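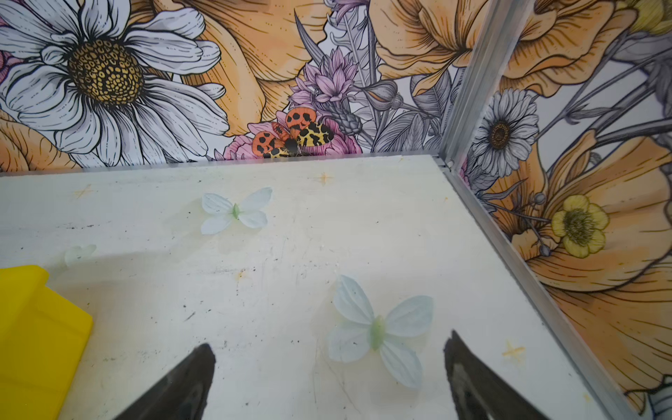 1/5 The Tumis Library Service has published its revised lending terms for households. They take effect on 31st July and apply at every branch.

2/5 The standard loan period remains 30 days. Members may renew an item 3 times, provided that no other reader has reserved it. Renewals can be made at the desk, by telephone or through Plando.

3/5 Charges for overdue children's books ended in April. Existing charges on junior accounts have been cleared and members need take no action. 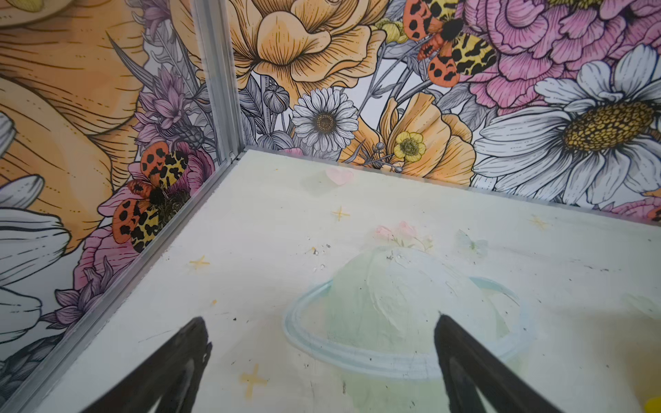
A pale green planet with a light blue ring, painted on a white tabletop.

4/5 The Holzer branch will receive 400 additional titles in large print. The full list is available at the enquiry desk. Requests for titles not on the list should be made in writing to Mechthild Ortner, Head of Lending.

5/5 Members whose cards have expired are asked to bring proof of address when they next visit. Cards issued by the former Durninix reading room remain valid until their printed date.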